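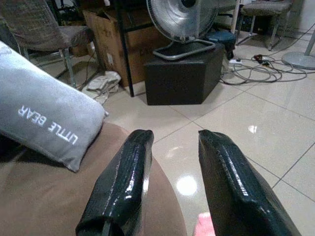 31 Dec 2024
By Evelien Boersma

Our project at Jenuleck was to write a short set of house rules for two-armed robots that tidy living rooms, and then hold the rules up against everyday work. The existing safety rules we read for class were written for factories, where the floor is marked and people stay behind a line. A home has neither. In our test room there are cables lying across the tiles and a power strip on the floor next to the ottoman, and our first draft had no rule for either one. Rule 1 now says that cords inside the reach of the arms must be moved or taped down before power-up.

The task was putting cushions back on a sofa. We started in September with a draft of 12 rules. Several of them said the same thing in different words, so we merged those and dropped one on noise that we had no way to check.

Rule 4 took the longest. It deals with people standing near the arms. Our draft said that a person must stay 80 centimeters outside the full reach of either arm, measured at floor level, and must wear closed shoes. The shoe part came from the workshop rules at school. In the room the person near the robot is barefoot, as many people are at home, and a rule for homes has to work for them too. We kept the distance and rewrote the rest so that the arms must slow down when anyone comes closer.
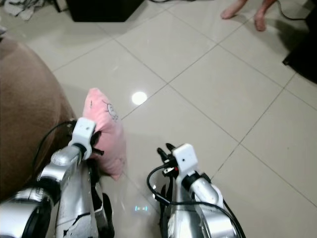
Marloes Van Wijk disagreed with this in her review of our draft. She wrote that slowing down is too weak, and that both arms should stop fully, including the one that is holding nothing. We changed Rule 4 to a full stop for any arm that is not gripping. An arm with something in its fingers holds its position and keeps its grip.

Rule 7 covers soft objects. A pillow can hide a phone or a pair of glasses, so the operator checks under and behind it first. Rule 8 says each job gets a written log — start, stop, and reason for every pause. Our own log came to 1,939 lines, far more than we could read closely, and we only went through the pauses.

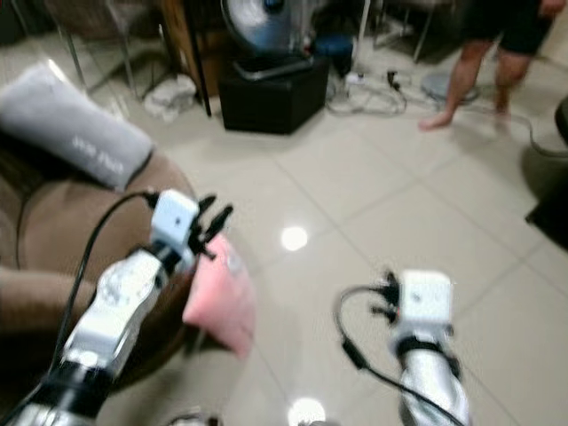 Could a family really be expected to keep a log like that, one reader of the draft asked, when most people never open the manual? We think the robot should write it and the family should only have to see the last 3 entries. We have not tested this.

Still open: pets, stairs, and who signs off when the furniture is moved.

Recent reports
Hetis: Labels for Stop Buttons
De Bruijn: Floor Markings in Shared Workshops
Carner: A Checklist for Charging Areas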